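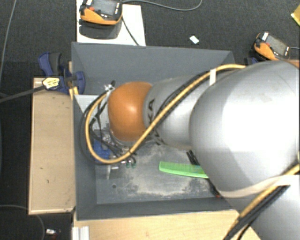 ## Small Articles: Revised Handling of Found and Unclaimed Items

*Building Services Bulletin, 2025-11-03*

The Office of Building Services at the Grirmont Center has revised the way small articles are collected, sorted, and released. The revised procedure applies to all tenants and departments, including the Dratau wing and the shared rooms on the lower level. It replaces the notice issued in June.

During the past year the office recorded 1,492 small articles left in common areas, washrooms, and work rooms. Most were everyday things of modest value, such as combs, hairbrushes, rolls of tape, pens, clips, key rings, and single gloves. Wallets, telephones, and keys are recorded separately by the security desk and are not included in that figure. At the close of the period, 111 small articles had been claimed.

The office recognizes that few people will file a request for a comb. It is nevertheless the responsibility of the office to keep such articles in reasonable condition while they are held, and to clear them on a regular schedule so that shelves and bins remain available for their intended use.

### Sorting

Articles will now be sorted into two groups on the day they are received.

**Personal care articles** include combs, brushes, hair clips, and similar things. These will be placed in a paper envelope marked with the room and the date. They will not be lent or given to another person. Unclaimed personal care articles will be discarded at the end of the holding period.

**General supplies** include tape, scissors, staplers, rulers, and other articles of use to any office. Unclaimed supplies in working order will be returned to the supply room in the Amegashie corridor, where any department may request them.

Until now, both groups have often been kept together, and envelopes have been used only for articles thought to be of value. Staff who are uncertain where an article belongs should treat it as a personal care article.

Please do not tape articles together or attach notes directly to them. Adhesive residue is difficult to remove from plastic combs in particular, and a written envelope serves the same purpose.

### Condition of bins and trays

A review led by Mayuree Ruangrit, Supervisor of Shared Rooms, found that open bins and trays collect a considerable amount of dust. A pale film settles on the floor of the bin, works its way between the teeth of combs and the bristles of brushes, and clings to the edges of tape rolls. Articles with grooves or narrow openings require the most time to clean.

Departments are asked to observe the following practice:

- Remove all articles before cleaning a bin. Moving them from one end to the other is not sufficient.
- Take up dry dust with a vacuum or a soft brush, then wipe the floor and the sloped sides with a damp cloth.
- Allow the surface to dry fully before anything is put back.
- Check corners and any openings in the floor for small clips and pins.
- Wash plastic combs in warm water with mild soap, and dry them on a towel.
- Keep tape away from damp cloths. Rolls with heavy dust along the edge should be discarded.

Cleaning cloths and envelopes may be drawn from the supply room without a requisition. Departments that use their own cleaning products should confirm with the office that the products are suitable for plastic surfaces. 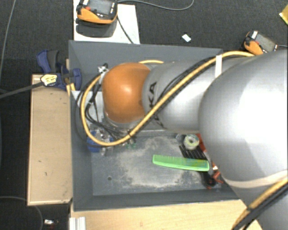

*Small articles on a dusty bin floor, including a lime-green comb and a roll of clear tape.*

### Holding period and claims

Small articles will be held for up to two months from the date on the envelope. Claims may be made in person at the Building Services counter. A claimant will be asked to describe the article and to name the room in which it was last used. Color is helpful, especially for combs and brushes, which are frequently alike in size and shape. No identification is required for articles in either group.

A colleague may collect an article on behalf of its owner with a short written note. The office does not send articles through internal mail.

Articles belonging to Groteck, whose staff share several of the lower-level rooms, will be set aside and returned to that firm's reception desk when they bear its label. Unlabeled articles from the same rooms will follow the general procedure.

### Labels

Departments are encouraged to mark their own supplies. A name written on the inside of a tape core or on the handle of a brush is usually enough. Printed labels are available at the counter.

Questions regarding the revised procedure may be directed to Vichien Petchrat, Manager of Building Services. Departments wishing to have their bins inspected before the next scheduled clearing should submit the room number and the name of a contact person to the counter.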